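Collection notebook, Sturnico kitchen set
Fri 14 February

Continued the simulated counter task after the scene update. The target for this block is 354 episodes, and with the January ones we will have 3630 in the Lozano folder. I kept the same control settings as before, only the list of objects is new.

The operator guide from Forstead says to start each episode from a random arm pose. I did this for the first 198, but then I saw that many of them spend too long before the arm gets to the counter. For the rest I limited the start poses to a smaller box – must write this in the metadata, otherwise the two parts will be mixed in training.

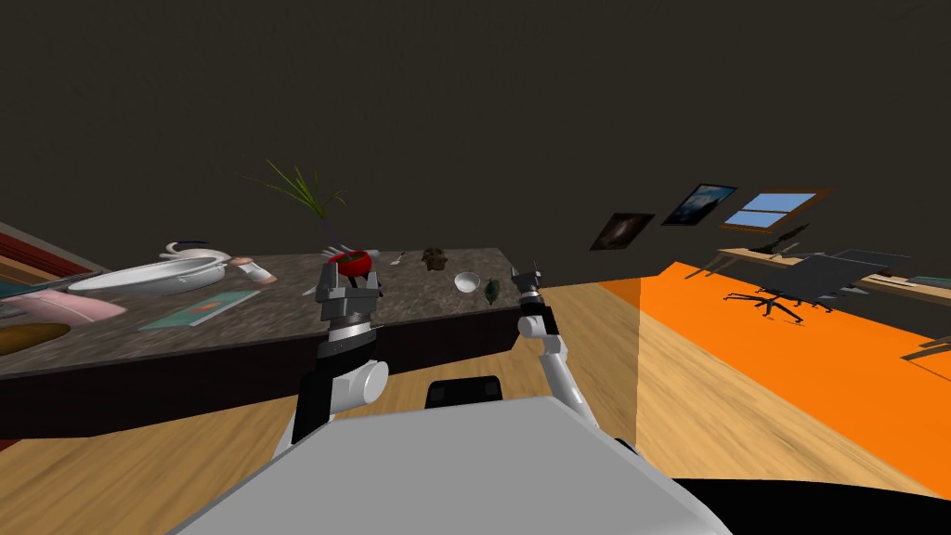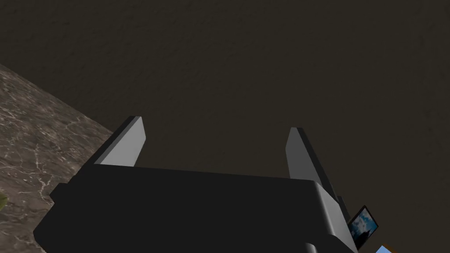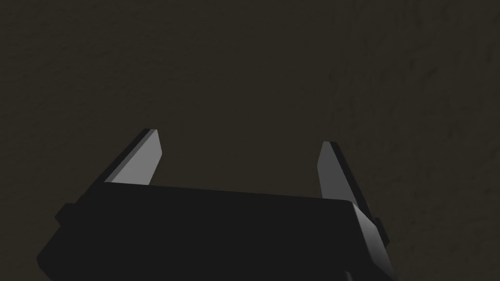
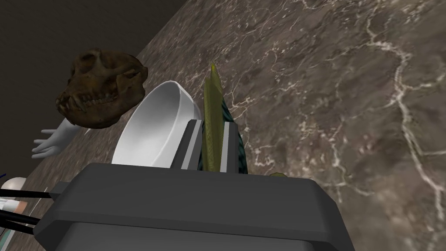

Counter task, simulated. First: both arms, red pot in the left gripper. Second and third: fingers open, nothing held. Last: bowl and skull near the gripper.

I am not sure what to do with frames where a gripper camera gets only dark background. My feeling is to keep them, the policy will meet such views also when it runs. But I would like to compare with a filtered set before we decide. Flistgate has a script for filtering by image variance, I asked for access.

Other things:
– 8 episodes deleted, the log had a gap in the joint values.
– Plants are difficult to label. "Pot" and "plant" are both in the instruction text for the same object. I propose "plant" everywhere.
– Replay viewer is still slow with all cameras open. Two at a time is fine.

Next: rerun the export with the new labels, then check the gripper open/close signal against the video by hand.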